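Bananas at the Wrong End of the Map

The growers of Wutine have cold nights, salty wind and a good deal of unsolicited advice. They also, in a decent year, have bananas.

By Zanele Mahlangu

The first thing Sumathi Mathew does when you come through her side gate is hand you a hat. It doesn't matter if you've brought your own. Hers are better, she reckons, and by the time I'd swapped mine for a wide green thing with a chin cord she was already halfway down the yard and talking over her shoulder about mulch.

I had come to see the bananas. You can spot them from the street if you know to look up, big ragged leaves flapping over the Colorbond like somebody's washing, and in most of the country north of here you wouldn't give them a second glance. But Wutine sits a long way down the coast. We get frost on the ovals in a bad winter. My own grandmother, who could grow anything, grew feijoas and silverbeet and a lemon tree the size of a bus shelter, and considered bananas something that arrived at the greengrocer's on a truck.

"Everyone says you can't," Sumathi said, pushing a leaf out of the way with her forearm. "And they're right, mostly. You can't if you put them over there." She pointed to a perfectly pleasant patch of lawn. "You can if you put them here."

Over here was a strip between the north wall of the house and the old brick laundry, sheltered on three sides, with the greywater hose snaking along the bottom of it. It was May, mid-afternoon, and while the rest of the yard had gone cool and blue the bricks were still giving off warmth. I put my palm on them and kept it there longer than I needed to. There was a bunch hanging above my head, green and stubby, under an old pillowcase.

She planted her first sucker the year her youngest started school. It did nothing for two summers except lose leaves, and then in the third it threw up a fat purple bell and she rang her mother overseas in the middle of the night, having forgotten entirely about the time difference. Her mother asked what sort. Sumathi didn't know. Her mother asked what it smelled like. So there she was at the bottom of the yard in a dressing-gown, smelling a flower and trying to describe it down the phone to a woman who had grown up with forty of them outside the kitchen.

That bunch, when it finally came down, weighed 16 kilos. She remembers the figure because she stood on the bathroom scales with it and then without it, and did the sum on the back of a gas bill, and the gas bill is still on the fridge.

The people who grow bananas in Wutine all seem to find each other sooner or later, and a fair few of them have found each other at Plotis, the nursery out past the golf course. It's run by Kamrul Hettiarachchi, a tall, unhurried man who wears gumboots in all weathers and who will, if you let him, walk you the full length of the shadehouse before he gets to what you asked. I let him. I learned a great deal about grevilleas.

When we did reach the bananas, in a warm corner behind the potting bench, he became almost stern. He sells tissue-cultured plants only, raised clean by a proper lab, and he will not take in a sucker from somebody's backyard, however nicely it's been wrapped. There are some dreadful diseases about, he told me, and the rules on moving plants differ from state to state, and people ought to ring up and check before they so much as dig a hole. "I've had grown men cry at me over a sucker from their dad's place," he said. "I feel for them. The answer is still no."

He keeps a ledger of every banana that has gone out the gate, in pencil, a habit he picked up from the previous owner. The last entry on the afternoon I visited was number 2325. I asked whether that many could possibly be alive in and around Wutine, and he laughed so hard he had to put down his secateurs.
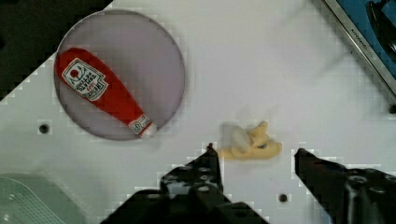 8 min read

What kills them, generally, is kindness. Kamrul has a whole speech on this. A person buys a banana in spring, plants it in the good soil, feeds it like a racehorse all the way through autumn and sends it into June with a great flush of tender new growth, and the first proper cold night turns the lot to wet brown paper. Then the person, horrified, tidies it up. They cut off everything ugly, right down to the stem, and with it goes the only blanket the plant had.

"Leave it looking awful," he says. "That's the whole of winter. Leave it alone and let it look awful." He stops feeding at the end of summer and eases right back on water once the nights turn. The dead leaves stay hanging down around the stem until the weather has properly warmed, and if visitors are coming, the visitors can look at the camellias.

I have tried this approach with my own plant and can report that it takes some nerve. My neighbour on the low side, a lovely man, has twice offered to come over with a saw.

Up on Plultness Hill, where the wind comes straight off the water, they've had to be cleverer. Sajib Munasinghe and Sajib Gazi live three doors apart up there and are known to absolutely everyone as Big Saj and Saj Next Door, though neither is especially big and neither is next door to the other. They share a single clump. It grows in Munasinghe's yard, against a tank, and Gazi supplies the chook manure, and the arrangement has outlasted two fences and one quite serious disagreement about a boat.

The tank is the secret. It's an old concrete one, painted a dark red that has faded to the colour of tinned salmon, and it soaks up sun all day. On the windward side they've stacked a hedge of lilly pilly and, in front of that, a screen of shadecloth that Gazi takes down every spring and puts back every autumn with a lot of swearing. Behind it all the air is so still you could light a candle. I sat there on an upturned milk crate with a cup of tea and took my jumper off, and when I walked back around to the gate I had to put it straight on again.

They grow a variety the two of them call Akanda, and I have been through every book I own without finding it. Kamrul suspects it's a perfectly ordinary lady finger that somebody's uncle renamed. Munasinghe won't hear of it. It is short and plump with a thin skin, and it goes from green to ready in what feels like an hour, and it has a sharpness at the back of it, a bit like apple, that I've never come across in a shop banana. I ate three. I was then given a bag of them to take home, and ate another in the car.

It would be silly to pretend any of this makes sense on paper. Gazi once tried to work out what their bananas cost them, counting shadecloth and star pickets and the water, and abandoned the exercise when his wife came in and saw the page. You could buy a lifetime's worth from the supermarket for the same money. He remembers when they were 70 cents a kilo at the end of a glut, piled in the doorway of the fruit shop, and his kids wouldn't touch them. They fight over the ones from the tank.

And there's the rest of the plant, too, and the supermarket won't sell you that. Sumathi cuts the leaves for steaming fish, running them quickly over the gas flame first so they go glossy and stop splitting. She slices the flower finely into acidulated water (a big bowl, plenty of lemon, and oil on your hands or you'll be stained until Christmas) and cooks it down with coconut and mustard seeds and green chilli. The spent stems get chopped up and laid back around the clump, where they rot down in no time. Each stem only ever fruits the once. You take the bunch, you cut the stem down, and one of the followers at its foot gets its turn at the sun.

She keeps hers to three at a time, a mother, a daughter and a granddaughter, as growers have always called them. Any more and they crowd each other. I asked if she found it hard, knocking out the extras, and she said no, not at all, she's ruthless, and then showed me a fourth one hiding behind the downpipe which she said I was not to mention to Kamrul.

Sorry, Kamrul.

The light was nearly off the bricks by then. She wanted the bunch down before the cold set in, green as it was, and it would finish in the laundry with the door shut and an old sheet on the floor for the sap. So I held the weight of it on my shoulder, in my borrowed hat, while she went at the stalk with a bread knife. It came away faster than either of us expected. I was wearing a white shirt, and I've since been told that banana sap does not come out of cotton. Sumathi told me this herself, very kindly, from behind the bunch, and then went in to put the rice on.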